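Reading time: 3 minutes

Why does a table tennis bat need its own little coat?

I was nine when my aunt gave me my first proper bat, and I did what lots of children do with a new bat. I threw it in the bottom of my school bag, under my lunch. A week later there was orange fluff on one side and a bit of banana on the other, and the ball had stopped doing what I wanted. So let's talk about bats, and why people who love the game zip them up in cases.

First, the bat itself. Some people call it a paddle and some call it a racket, and they all mean the same thing. The flat round bit is called the blade, and it is mostly wood. The wood is usually made from several thin sheets glued on top of each other, a bit like a sandwich with too many slices of bread. On top of the wood goes the rubber. Many bats have red rubber on one side and black on the other, so your opponent can tell which side you're hitting with. That matters, as the two rubbers can make the ball behave in different ways!

Rubber is the clever part. If it's clean and a little bit grippy, it grabs the ball for a tiny moment as you brush it, and off the ball goes, spinning like mad. Dust spoils that. Dust gets in between the rubber and the ball, the ball slides, and your lovely spin is gone — I know, because I lost 10 points in a row to my cousin Vinh that way.

Sunshine is no friend either. Leave a bat on a hot windowsill all July and the rubber can go dry and hard.

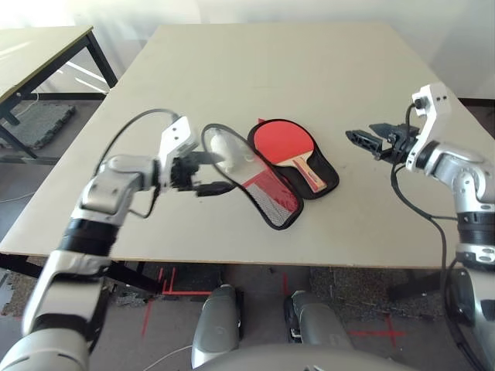 A bat with red rubber in its open black case, next to another case with a see-through window.

Look at the shape of the case with the window. It is round at the top and narrow at the bottom, just like a bat! A case that follows the shape of the bat doesn't leave much room for it to slide about. The zip keeps the dust out, and a clear window is handy when you want to peep in without opening anything. I like a mesh pocket too, the kind with tiny holes, because you can tuck small things in it.

Now, how do you put a bat to bed? Wipe the rubber gently with a slightly damp cloth or sponge, and let it dry properly. Lay the bat in the case with the handle in the narrow end. Check that nothing gritty has crept in with it, then do up the zip slowly and keep the edge of the rubber out of the way. My friend Radwa once caught a corner in hers and we spent a whole lunch break getting it free.

If you haven't got a case, a clean cloth bag will do for now. I kept mine in a woolly sock for ages, and it was fine once I'd picked the fluff off.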